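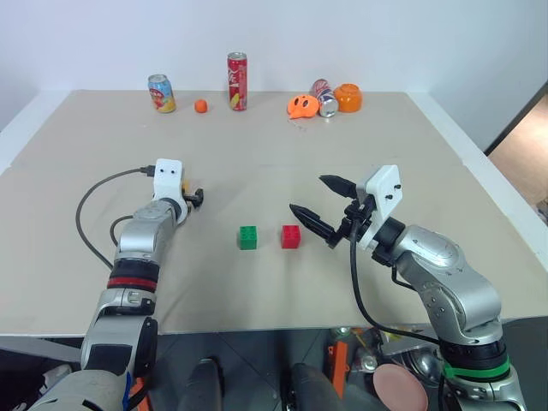 Most drink cans are made of aluminum, a metal that is light, does not rust the way iron does, and can be rolled very thin. Cans come in different shapes. Some are short, and others are tall and slim, like the red Coca-Cola can on the table. A can lying on its side, like the silver one with the red and blue label, rolls easily if you push it, but it is hard to crush if it is still full and sealed. An empty can with its tab open is a different matter. You can dent it with your thumb. To understand why, it helps to know how a can is made and what is inside it.

Where the metal comes from

Aluminum starts out in the ground. It is found in a reddish rock called bauxite. Bauxite does not look like metal at all. It is crumbly, and the aluminum in it is joined tightly to oxygen.

First the rock is crushed and washed with strong chemicals. What comes out is a white powder called alumina. It looks a little like sugar or salt, but you could not eat it.

Next the alumina is dissolved in a very hot liquid inside a large tank called a pot. A strong electric current is sent through the liquid. The electricity pulls the oxygen away, and melted aluminum sinks to the bottom. This step uses a great deal of electricity, so many aluminum plants were built close to dams that make electric power.

The melted metal is poured out and left to harden into big blocks. The blocks are heated and squeezed between heavy rollers, over and over, until they become a long thin sheet. The sheet is wound up in a coil, like a giant roll of tape.

From a flat sheet to a can

At the can factory, the coil is unrolled and fed into a machine called a cupping press. The press punches out circles and bends each one into a shallow cup. A cup at this stage is wide and low, and the metal is still fairly thick.

Then the cup is pushed through a set of rings. Each ring is a little tighter than the one before. The rings stretch the walls, so the cup gets taller and the walls get thinner. The bottom stays thicker, and it is pressed into a dome that curves up into the can. Turn a can over and you can feel the dome. It works like the arch of a bridge and keeps the bottom from bulging out.

The top edge is now uneven, so it is trimmed. The scraps are sent back to be melted again. The can is washed, dried and printed. Printing is done while the can spins, and the ink goes on in a fraction of a second. A fast line can make up to 2,000 cans in a minute.

The inside of the can is sprayed with a very thin coating. Many drinks are acidic, and acid can slowly eat into bare metal. The coating keeps the drink and the metal apart. You cannot easily see it or feel it, but without it the drink would taste bad after a while.

Last, the open end is squeezed in to make a neck. A narrow neck means the lid can be smaller. The lid is thicker than the walls, so a smaller lid saves a lot of metal.

The lid and the tab

The lid is made separately. It has a line pressed into it where the metal is extra thin. This is called the score. The tab is held on by a small button of metal called a rivet. The rivet is not an extra piece. It is formed from the lid itself.

The tab is a lever. When you lift one end, the other end pushes down on the scored part of the lid. The metal breaks along the score and folds down into the can. On most cans it stays attached, because the score does not go all the way around.

Older cans had tabs that came right off. People dropped them on beaches and sidewalks, and they cut bare feet. The tab that stays on fixed this problem.

Why a full can is strong

The drink is put in cold, and the lid is sealed on right away. The edge of the lid and the edge of the can are rolled together and pressed flat. This makes a seam with several layers of metal, and gas cannot get out.

Fizzy drinks contain carbon dioxide gas. The gas pushes outward on the walls in every direction. This push is called pressure. It holds the thin walls tight, much as air holds the skin of a balloon tight. When you open the can, you hear a hiss. That is gas escaping, and once it is gone the walls have less to hold them up.

Drinks with no fizz need help too. Some factories put a tiny drop of liquid nitrogen into the can just before the lid goes on. The drop turns to gas and pushes on the walls from inside.

Using the metal again

Aluminum can be melted and used many times. Melting an old can takes far less energy than getting new metal out of bauxite.

Cans from recycling bins are sorted first. Steel cans stick to a magnet and aluminum cans do not, so a large magnet can pull the steel ones out. The aluminum cans are squashed into bales, cut into small pieces and heated to burn off the paint. Then they go into a furnace. The melted metal is made into new blocks, and the blocks are rolled into new sheets.

Try it yourself

You will need 2 empty drink cans, a bowl of water and a kitchen magnet.

1. Rinse the cans. Do not put your fingers inside the opening, where the edge may be sharp.
2. Hold the magnet against the side of each can. If it sticks, the can is steel. If it does not, the can is probably aluminum.
3. Press gently on the side of a can with your thumb. Now press on the bottom. Which part bends more easily?
4. Lay one can in the water and see if it floats. Let it fill up through the opening and watch what happens.

Words to know

Alumina: a white powder made from bauxite.
Bauxite: a rock that contains aluminum.
Lever: a bar that turns on a fixed point and helps you push or lift.
Pressure: a push spread over an area.
Score: a thin line pressed into metal so that it will break there.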